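Wirkomora 2 review: grasp planning software for small labs

Posted 2019-07-05 by Faith Mrema

Wirkomora is a desktop program that takes wrist camera video, finds things on a surface and proposes grasps for a two-finger gripper. Version 2 adds a new segmentation step, a rewritten timeline for recorded runs and a command line tool for batch jobs. I used it for most of our work on cable and plug handling before writing this.

The license is 292 dollars a seat. There is a free tier, but it won't export, so you can look at your results and do very little with them.

Installation was easy on one machine and slow on the other. The installer wants its own copy of Python and doesn't say so until it is halfway through. If you already run Prisetti for your motion planning, put Wirkomora in a separate environment. The two ask for different versions of the same math library, and whichever goes in second breaks the first. The manual mentions this in an appendix.

Camera calibration is better than it was. You load a clip, mark the fingertips once, and the program keeps that mask for every clip recorded with the same mount. In version 1 I had to redo the mask whenever the light changed. 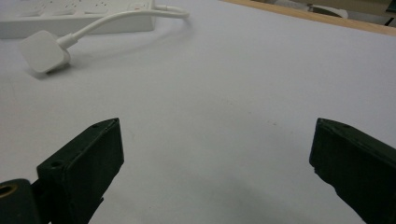 Segmentation is the reason to buy the upgrade, and also where I have the most complaints. Pale objects on a pale surface were hopeless in version 1. The new model does a fair job if there is some shadow to work with. A white plug lying on a white tabletop comes out as one clean region, and the cable that loops over to it from the power strip is kept as a separate one, which is how I want it for planning. Small dark specks on the table are another matter. With the default settings the program likes to list them as graspable objects. Raise the minimum region size to 58 and they go away. The setting is under Advanced, then Filters, and it goes back to the default with each new project. I have reported that.

Cables are still treated as rigid. Wirkomora will suggest a grasp anywhere along one and score it as if the far end would come along in a straight line. I throw those scores out and keep only the grasps on the plug head. Anyone working with boxes or cups won't run into this.

The planner itself is quick. You get a ranked list, a preview of each approach, and a plain text reason for each rejected candidate. The reasons are short and useful: finger too close to table, opening too narrow, approach blocked. I wish they could be exported with the rest of the results. For now I copy them out by hand.

The timeline takes some getting used to. Scrubbing is smooth, and labels stay where you put them. Undo covers label edits but not mask edits, so save before you touch the mask. I lost a morning to that.

Batch mode works as described. It writes one file per clip plus a log. If a clip is damaged, it skips it and moves on, and you have to read the log to find out.

I also tried Mohamedi, which costs less and has a nicer viewer. It has no fingertip mask, so the gripper gets segmented along with everything else.

Support answered both of my emails with a fix or a clear no. An import tool for Prondex logs is promised for October. I'd wait for it if your recordings are in that format, as the converter script on the forum drops the timestamps.

Good: segmentation, rejection reasons, batch mode.
Bad: install conflicts, filter settings that reset, no cable model.
Rating: 4 out of 5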